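Kirnimeck folding station, two months in

Grekovix sold us this as a way to free up hands at the Trargate laundry. It folds plain items well enough once they're lying flat. Anything rumpled still needs one of us to smooth it out first. 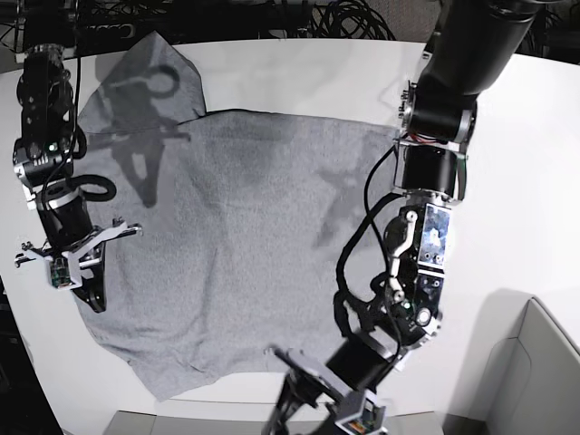 So the folders have become feeders. We did 306 pieces on our best shift, and the two women moved off the bench now spend it watching for jams. Same pay, duller job, sore feet. I'd want to see December's figures before buying another.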